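Skemum Student Robotics Club: Household Task Project, Frequently Asked Questions

Updated in December for new members. Questions about fees and room access are answered on the main club page.

What is the project?
The club is training a two-armed robot to clean furniture. Members record themselves doing the cleaning by hand, label the recordings, and use them to train the control software. The current task set is called Wipe-Down and covers desks, tables and chairs.

What does a Wipe-Down recording look like?
Hands, cloth and furniture, from the wearer's point of view.

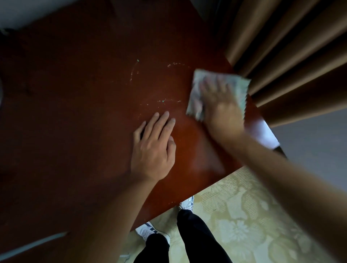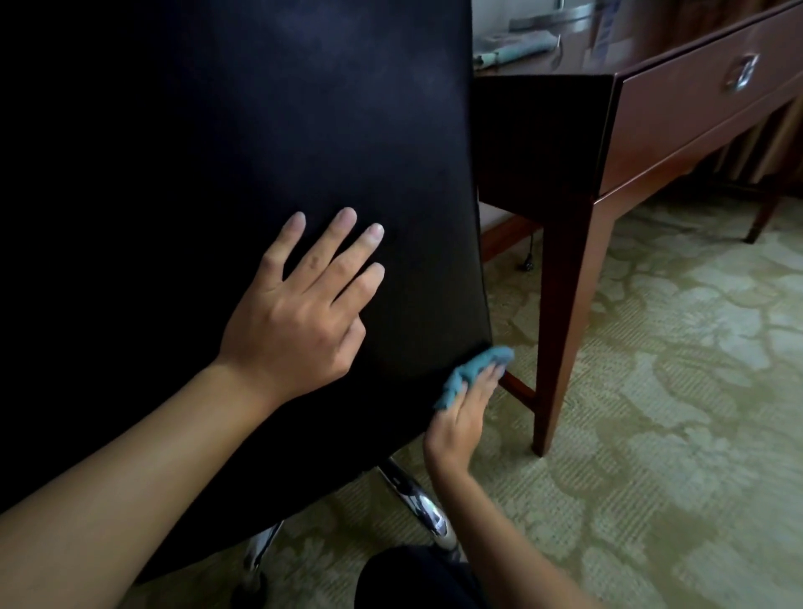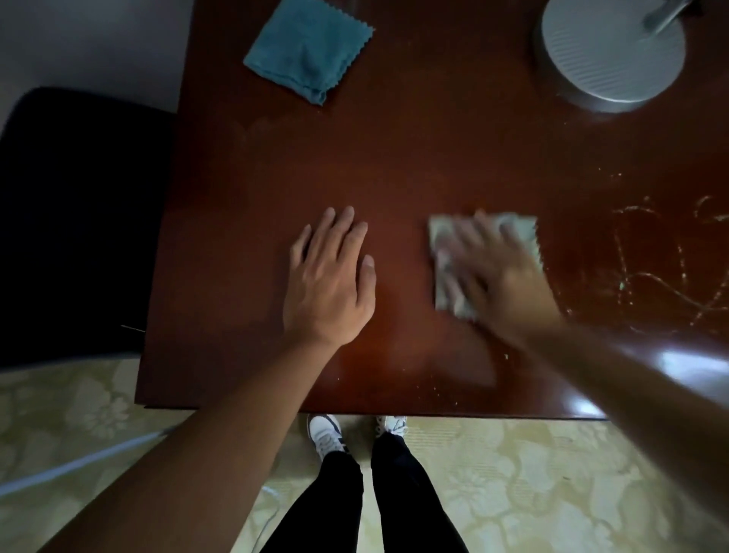
Each recording covers one surface and one cloth. If you change to a different surface, stop and start a new recording. Joined recordings have to be split by hand later and this takes longer than doing them separately.

Do I need to be able to program?
No. Recording and labelling need no code. Members who want to work on training should be able to read Python and use the command line. The club runs a short introduction at the start of each term.

How long is a session?
Two hours, including setting up and putting the furniture back. Expect 40 usable recordings from a full session. First sessions usually produce fewer.

Which hand should hold the cloth?
Either, but keep to the same hand for the whole recording. The other hand may rest on the furniture or hold it steady. Do not let it hover, as the tracking software handles a resting hand much better than one that drifts in and out of view.

How fast should I wipe?
At your normal speed. Some blur on the moving hand is acceptable. If the hand cannot be found in more than a few frames together, the checking script rejects the recording and gives the frame numbers.

Can I use a spray?
No. Dry or slightly damp cloths only. Sprays mark varnish and leave droplets on the lens.

What counts as a finished wipe?
The label sheet has three values: clean, partly clean and unchanged. Judge by the last two seconds of the recording. Partly clean recordings are kept and are useful in training, so please do not delete them.

How many recordings are there so far?
The set holds 464 accepted recordings. Of these, 188 are of chairs or other upright surfaces and the rest are flat tops. Upright surfaces are the current priority, chair backs in particular.

What software is used?
Labelling is done in Chambi, which runs in a browser. Log in with your club account. Chambi saves each label as you enter it, but it does not save notes until you press the button. Training jobs run on the shared machine and must be booked.

What robot will this run on?
The Vanetti arm pair in the workshop. Each arm has a two-finger gripper and can hold a folded cloth but cannot yet refold one. Only members who have passed the safety check may switch the arms on, and two such members must be present.

Is this work for the Zikance competition?
Yes. The Zikance household round gives marks for coverage, for time taken and for not moving the furniture. Teams may use their own recordings but must hand in a list of them. Ours is generated from the label sheet, which is why empty fields are sent back to whoever recorded the session.

Can I record at home?
Yes, after one session with the club. Before you start:
Ask anyone else in the home.
Clear away letters, screens and photographs.
Check that mirrors and glass doors are out of view.
Wear closed shoes.

Who can see my recordings?
Club members with a Chambi account. Sound is removed at upload. You may ask for a recording to be withdrawn at any time before a training set is frozen. After that it is left out of the next set.

My upload has stopped part way. What should I do?
Leave the page open and wait about 2 minutes. If it has not restarted, reload and choose the same file. Do not rename the file first, or the system will treat it as new and you will have two copies to label.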